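In praise of the hole in the desk

I have owned four desks and loved one of them, and the one I love has a hole in it. A proper round one, near the back, with a dark grey rim, for cables to go down. It cost me 213 pounds second-hand and I would pay it again tomorrow!

People get very excited about drawers. Carol Wainwright, who I shared an office with for 11 years, wouldn't look at a desk without at least three, and every one of hers was full of dead pens and takeaway menus. Give me a plain top and a way for the wires to leave. The lamp, the charger, the speaker that hums for no reason: all of them used to trail over the back edge of my old desk and get pinched against the wall, and I'd be on my hands and knees every January trying to work out which plug was which.
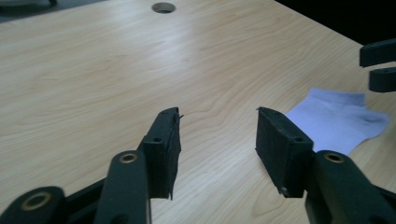 And then there's the wood itself. I'm a pale wood person, I admit it. Dark desks look grand in a shop and then you get them home and every crumb shows up like a star. Light grain is so much kinder, and it does lovely things near a window (mine goes almost white in the middle at four in the afternoon, and I lose a good ten minutes just looking at it). Dima Matar thinks it's cold and Scandinavian and wants me to get a leather mat. I will not be getting a leather mat.

My one complaint is where makers put the hole. Dead centre at the back is right. Tucked in a corner is wrong unless your socket happens to be in that corner, and plenty of desks at 300 pounds and up get it wrong. If yours has no hole at all, a hole saw and a plastic grommet will sort it out in an evening. Measure first, and put tape over the spot so the surface doesn't splinter.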